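Clanent 20-Inch Electric Coil Range: Review After Nine Months

Reviewed by Marisol Sorensen
Category: Small-space ranges
Price paid: $490, plus $73 for delivery and haul-away of the old one

I rent out the lower floor of my house, and the kitchen down there is one corner of the main room. The old range was a full 30-inch model that left no counter on the right side at all. When the oven thermostat failed I replaced it with the Clanent 20-inch coil range in white. I lived downstairs myself for most of this past winter while the upstairs floors were being redone, so I have cooked on it nearly every day.

Size and installation

The extra ten inches went to counter. I had butcher block cut to fit both sides, and Sylvain Tessier did the carpentry in one afternoon. If you are doing the same swap, measure the outlet location before you order. Mine was too far to the left and the range stood almost two inches out from the wall until an electrician moved the box. The cord is not included. The leveling feet are plastic and the back pair can only be reached by tipping the range forward, so set them before you push it in.

Cooktop

Four coil burners. The big one at the front right boils a full kettle in a little over six minutes, which is slower than my gas stove upstairs but fine for the morning. The small burners hold a low simmer well. I have kept rice and oatmeal on low with no scorching. Coils take time to cool, and there is no separate light to tell you the surface is still hot. There should be one.

Space is the main limit. Two ordinary pans at the front and one at the back will work. Four large ones will not. A wok takes over its half of the back and its handle has to point out to the side. I also find the rim of the wok crowds the kettle if I don't pull the kettle forward. People who cook with 12-inch skillets should go up to a 24-inch range.

Drip pans lift out and go in the dishwasher. They discolored by the second month. A replacement set is cheap.

Oven

It runs hot. With an oven thermometer on the middle rack I got 375 when the knob was set to 350, and the difference was the same each time I checked. The manual explains how to adjust the knob, and I did that with a small screwdriver in five minutes. Since then it has been accurate enough for bread and sheet-pan dinners. A standard half sheet does not fit. Quarter sheets do, and so does a 9 by 13 dish if the handles are short.

The door opens flat and feels solid on its hinges. In a small kitchen it takes up a lot of the floor when it is down, and you have to stand to one side to lift anything heavy out. The long curved handle is easy to grip with a mitt on. The glass is dark and there is no oven light, so you will be opening the door to check on things.

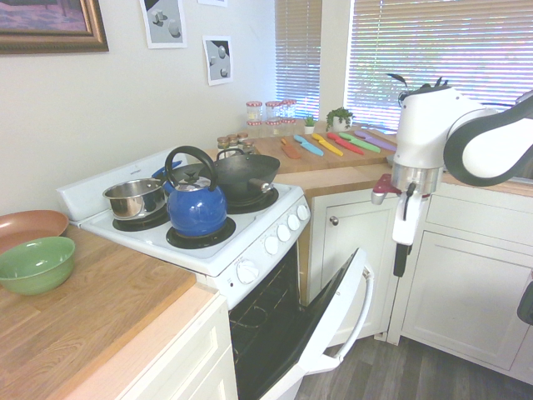
The range between the two counters, with the oven door down. Kettle and saucepan on the front burners, wok behind.

Controls

The knobs are round, white and plain. They are easy to turn, and they pull off for washing. The markings next to them are small, and Kamarul Lau, who rents the place now, turned on the wrong burner twice in his first week. He put a dot of nail polish by the two front ones and has had no trouble since.

Cleaning

White enamel shows everything, but it wipes down with dish soap. The seam where the back panel meets the cooktop collects grease and I use an old toothbrush on it. The oven is not self-cleaning. The gap between the range and the butcher block catches crumbs, so I bought silicone strips for both sides in August. Oil the cut ends of the wood as well if you go with butcher block.

Service

One burner stopped heating in the fourth month. I called on a Wednesday, was asked for the serial number and a photo of the receipt, and a new coil came the next week. It plugs in by hand. No complaint there.

Good: fits a narrow opening, steady low heat, cheap parts, simple door and knobs
Bad: no oven light, hot thermostat out of the box, tight for large pans, cord sold separately

Rating: 4 out of 5. I would buy it again for a rental or a one-bedroom. For a family of four I would not.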